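Print this page | E-mail this page

Last updated: Thursday, September 26, 2024

How I stopped my gripper from picking up two blocks at once

My arm had a bad habit all through July. I'd ask for one cube and it would come up with two, or it would nudge the second one off toward the rack and then stop with a grip fault. I run a Trundia arm with soft black fingers and the Zultov controller, so your menus may look different, but the fix should carry over.

First, stop the arm properly. Hit the stop button, wait for the Zultov light to go steady, and only then put your hand in there. I once reached in during a pause (a pause is not a stop!) and got my knuckles pinched.

Next, pull the log and look for the last few grip faults. I had 71 of them out of 282 tries, nearly all with blocks sitting close together. That told me the fingers were fine and the approach was the problem.

Now fix it:

1. Clean the fingertips and wipe the table. Crumbs stick to soft pads.
2. Redo the wrist camera offset. Mine had drifted by 4 mm.
3. Turn on the neighbor check, so the arm won't close if a second block is inside the finger path.
4. Add a sideways nudge before the grip — slow, low force — to split touching blocks.
5. Move anything breakable well away, then run at quarter speed with one hand by the stop button.

When you test, save the wrist camera views and check them for a second color near the fingers. It's easy to miss a thin strip of it.
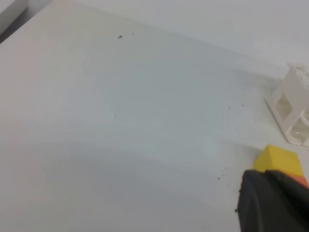
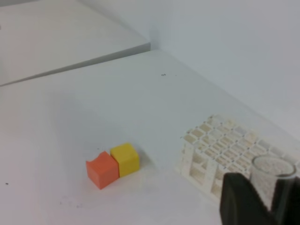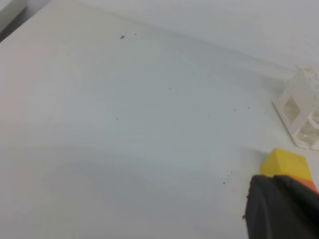
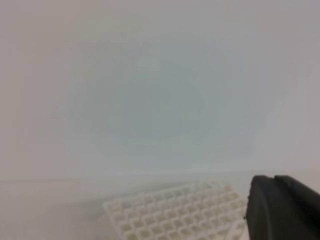 Wrist camera views with the white rack and a black gripper finger. Orange and yellow cubes are side by side in the second.

Comments

Mereana Mudgway: Step 3 did it for me. I had the neighbor check off because it slowed everything down, oops.

Jinfeng Cai: Does the nudge work with taller blocks? Mine tip over.

Reply from the author: Go lower and slower, Jinfeng. If they still tip, skip step 4 and just let the arm refuse the grip.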